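Looking After Records, Discs and Sheet Music at Home

By Leonora Ambrosio

Most classical collections are kept in ordinary living rooms, next to the radiator and under the window. Mine is, and it runs to 3,416 items if the box sets are counted by the disc. These are the habits that have kept it in playing order. None of them needs special equipment.

Shelving

Stand LPs upright, always. A stack on its side will warp the records at the bottom and press ring marks into the jackets. Fill each section so the records stand straight but one can still be pulled out with two fingers. If you have to tug, move a few to the next section.

Opera sets are the heavy ones. A row of 100 single LPs weighs over 50 pounds, and boxed operas with thick librettos weigh more for the same width. Put them on the lowest shelf and fasten the unit to a wall stud. My shelves are the Tradby ones with a divider every foot or so, and the dividers matter more than the brand.

Heat and light

Keep records out of direct sun, even winter sun. A jacket spine fades in one summer and a disc left on a window sill can go out of shape in an afternoon. If the only free wall faces the window, hang a curtain and keep it drawn during the brightest part of the day. An inside wall is better than an outside wall, which can be damp behind the shelves. Leave a small gap at the back for air.

Cleaning LPs

Use a dry carbon fiber brush before each side. Let the record turn, hold the brush lightly across the grooves for two turns, then sweep it off toward the edge.

For a dirty secondhand record, wash it:

Cover the label with a plastic lid or a label protector.
Mix distilled water with one drop of plain dish soap per quart.
Wipe with a soft microfiber cloth, following the grooves around.
Rinse with distilled water only.
Stand it in a clean dish rack until it is completely dry, then put it in a new inner sleeve.

Don't use this method on 78s without checking what they are made of. Shellac must never touch alcohol, and some home recording discs will be ruined by water.

Quiet piano music shows up every bit of dirt. If you only have time to wash a few, start with the solo piano and the string quartets and leave the big symphonies for later.

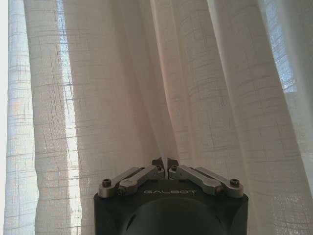 Should I throw out the old paper inner sleeves?

Keep any that have printing on them, such as a track list or notes on the performers, and store them inside the jacket behind the record. Plain ones can go in the recycling. Put the disc itself in a poly-lined sleeve.

CDs

Wipe from the center straight out to the edge, never in circles. A damp cloth is enough for fingerprints. Older box sets sometimes have a foam pad inside, and the foam breaks down and sticks to the disc. Open every set you bought before the mid-1990s and take the foam out.

Cracked jewel cases are cheap to replace. Move the booklet first, sliding it out under the tabs with the cover bowed slightly so the corners don't tear.

Sheet music and scores

Take out paper clips and rubber bands. Rust stains can't be removed, and old rubber bands melt into the paper. Mend torn pages with archival document tape on the back of the sheet. Ordinary clear tape turns yellow and leaves a line.

Thin vocal scores slump when they stand alone. I keep mine in Prollo magazine boxes, sorted by composer, with a piece of stiff card behind the last one. Mark fingerings in soft pencil, 2B or softer, so they can be erased later.

Keeping a list

A spreadsheet is fine. Use one line per recording, with columns for composer, work, conductor or soloist, label, catalog number and shelf. When a disc has several works on it, file it under the first one and list the rest in the same row. I found 173 duplicates the first time I did this, nearly all of them Beethoven.

Print a copy in May or whenever you do the spring cleaning, and put it in the drawer with the insurance papers.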